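**Prullow grasp software: progress to December 2019**

Dear Innes Nisbet,

Thank you again for your patience over the past few weeks, and for the kind note about the last report (it went up on the wall by the kettle!). We've been busy, and I'm happy to say most of it has gone into the part you asked about, the grip controller.

We have now logged 1,142 grasps through the new Prullow code, 550 of them on bread and other things that crumble if you look at them wrong. The old controller closed to a fixed width, so a thin slice was either dropped or squashed. The new one closes slowly, watches the motor current and stops at first contact, and it replans the lift if the wrist camera sees the food tilt.

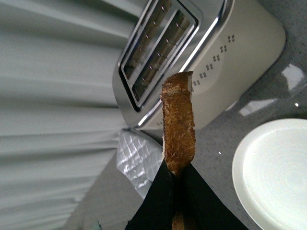

Planning time is still our sore spot. The path from toaster to plate takes 2 seconds to compute, and we'd dearly like to halve that before we move on to the Pringle kitchen trials. Shiny surfaces also confuse the depth estimate, chrome most of all, and we are trying a filter that throws out the brightest pixels first.

We have spent 90 percent of the software budget, and the remainder is set aside for the filter work.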